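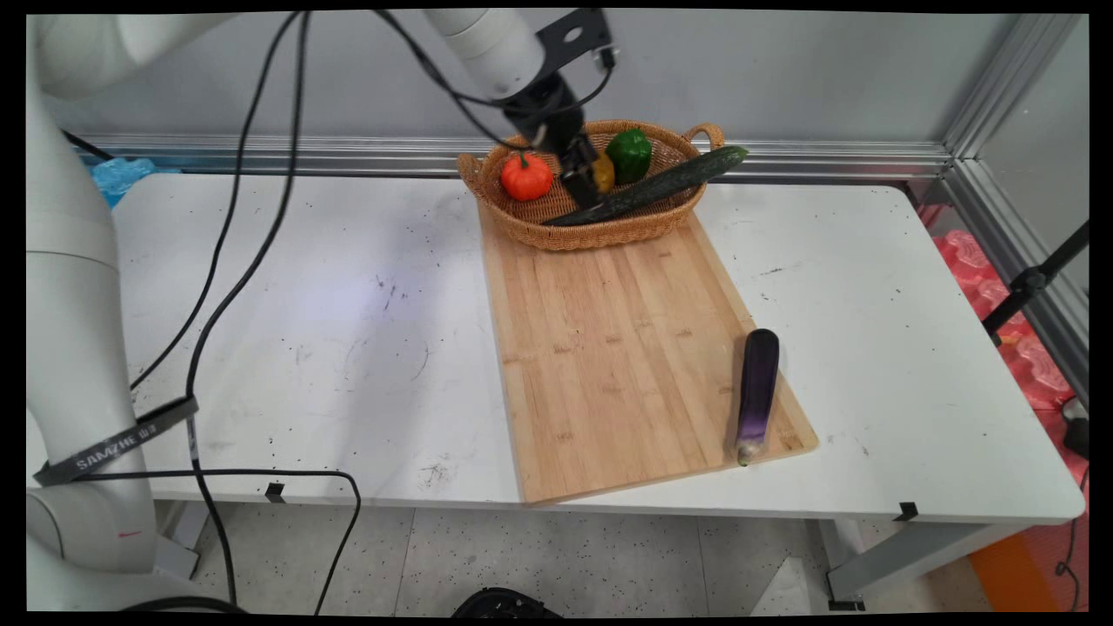 Figure 2. Vegetable task during remote demonstration. The gripper is inside the basket, next to the yellow pepper; the eggplant lies on the cutting board.

3.2 Collecting demonstrations

Two operators, Toledo and Benítez, drove the arm by remote control with the Tostine hand controller. Each recorded 50 demonstrations of the vegetable task. An attempt was stopped and discarded if it ran past 80 seconds — 11 were lost this way and recorded again. Items were rearranged by hand between attempts. Arm position and gripper opening were logged together, and pauses at the start of each recording were trimmed before training.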